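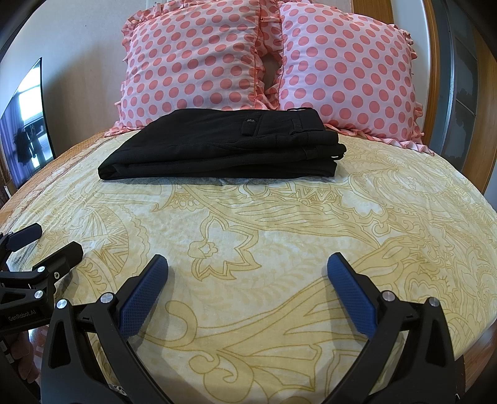 Folded black trousers on the bed, grippers open either side.

Arm catches belt loops and keeps lifting. Is "more demonstrations" a real answer?

stusalgate_bench

We have a Pomis arm on a folding table in Stusalgate. The job is to lift a folded garment off one surface and put it down on a pile. It was trained on recordings made with hand-held grippers, people doing the same job at home on beds and sofas. 300 of those recordings are ours.

Towels are fine. T-shirts are fine. Trousers are where it goes wrong. On a bad pick one fingertip gets behind a belt loop instead of under the whole waistband, the fingers close, and up it goes with the entire weight of the pair hanging off one bit of stitching. The legs unroll and swing. Last time they swept a mug off the table and a colleague put her hand in to grab the trousers while the arm was still climbing. She got a pinched thumb, no worse, but the arm did not stop. It finished its move with her holding on to the other end.

I went through the log. Of 579 lifts, 269 were trousers, and every one of the snags was in the trousers. Look at the waistband in the photo: one loop stands up along the far edge by the pillow, and there is a bit of fabric sticking out past the lower layers at the end. That is the sort of thing it goes for. A person working the grippers sees it and goes round.

The supplier says this is a "coverage" matter and wants us to record more trousers. I have heard that before about other things. As far as I can tell, more recordings might make it snag less often but would do nothing about the arm carrying on when it has snagged. Am I being unfair? And has anyone got theirs to stop when the load isn't what it expected?

Kenta Hamada

You aren't being unfair. You have two faults there and the supplier has answered the cheaper one.

The first is a bad grasp. More recordings can help with that, but only if they contain the right thing. If everybody who made yours lays the trousers out neatly and picks them up cleanly, another 300 neat ones will teach it very little. What you want is people starting from an awkward position, with a loop folded over or the waistband uneven, and correcting it. I would also ask which recordings were thrown out before training. Plenty of outfits drop any take where the person fumbled and tried again, on the grounds that it looks untidy, and those are the takes you need.

The second fault is that it pulls when it should stop, and that has nothing to do with recordings. A hand-held gripper tells you where the fingers went and what the camera saw. Unless it has force sensing in it, it doesn't tell you how hard the person was pulling, so don't expect the arm to have learned what "too hard" feels like. That has to be a limit set in the controller, underneath whatever was trained, where the trained part can't argue with it.

I would do it in this order:

Stop running trousers until the rest is done.
Find out what force limit is set on the arm now. Get it in writing. If it was left at the delivery setting, it was probably chosen for something heavier than laundry.
Set it lower, then test it by tying a pair of trousers to the table by a belt loop and letting it lift. Stand well back. It should stop and hold still, and opening the fingers should need a separate press from you.
Do that test again after every software update. We had a limit go back to its old value in December and found it only by testing.

Clear the mugs off as well. And nobody reaches in while it is moving, whatever is falling. Your colleague did what most people would do, so a notice on the wall won't fix it – put the stop button where a hand naturally goes, or put a guard on the table edge.

One thing I'd question in your own post. You say every snag was in trousers, but how did you decide what a snag was? If you went by the log, it only knows about lifts where the fingers closed to an odd width. A towel caught by its hanging loop might pass as a good lift.

loftladder

Just cut the belt loops off? Or do trousers by hand, it takes a few seconds. I don't see what a robot is for if you need a guard, a button and somebody standing next to it. My sister's tumble dryer has fewer rules.

Might be worth trying softer pads on the fingers too. The ones in the picture look textured, and I'd have thought that grips more.

stirkholm_repairs

The pads are a red herring, I think. Softer or smoother might let a whole waistband slip and still hang on to a loop, because a finger through a loop is hooked and doesn't need grip. Also the photo is the hand-held pair, and the arm's fingers may not have the same pads at all. Worth checking, mind. If the fingertips on the arm are narrower than the ones people recorded with, they will fit through gaps that the recorded ones never could.

We had something similar at Stirkholm with pocket flaps. Ours was caught by turning the garment so the waistband faced away from the fingers and the fold of the legs faced them. Crude, and it means someone has to load it the right way round, so I wouldn't call it solved.

On the force limit I agree with Kenta, with one grumble. We set ours low and it then stopped on wet towels, and within a fortnight someone had put it back up without telling anyone. Put a password on the setting.

stusalgate_bench

Thanks. Update, September 12, 2022: the limit was still at the delivery setting. The supplier has not said why. We've lowered it and done the tied-down test three times. It stopped on two. On the third the loop tore off before it reached the limit, so I don't know what that tells us, and trousers are staying off the table for now.

Fair point about towels. I'm going back through the video for those.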